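3/3/22 - soap bench

Batch 231, the one we all call Fatberg. Tallow and used fryer oil, lye at the usual strength, water cut a little. Traced way too fast, I had maybe a minute to get it in the mold. Top is lumpy, dont care, will plane it.

Batch 194 (August pour) finally cut and weighed. Hard, pale, no ash on top. Smells of nothing. Best plain bar so far. Keep recipe, do not fiddle with it again!!

Plemanura clay test - 2 spoons per small batch is too much. Bar drags on the skin. Try one spoon, mixed in oil first, no lumps that way.

Lye scale drifting again. Zeroed it, came back, it was off. New battery in, same thing. Using the old Mkhize scale till somebody looks at it. Write it on the board pls.

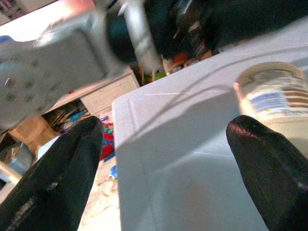
White bin, the big one.

Off-cuts: rebatch the lot on low heat, 30 min, lid on, stir once or twice. Last time the bottom caught and the whole room stank. If it goes stringy add a splash of milk - not water, water made it weep for weeks.

Fragrance for the Plorkbridge order still not picked. Pine is out, it went brown. Leaning to plain rosemary. Need to check how much oil is left befor saying yes to anything.

To do: line molds, wash the stick blender PROPERLY, move 194 to the top shelf, label Fatberg so it doesnt get sold by mistake.

Comments

benchtwo: Had the same drift on our scale. It was the draft from the window. Try it with the window shut.

suds_and_co: did the fryer oil smell carry through? mine always does, even after salting it twice

oldkettle: One spoon of clay is right. I go even lower for face bars.

Contact | Copyright Plorkbridge Soap Bench | Back to top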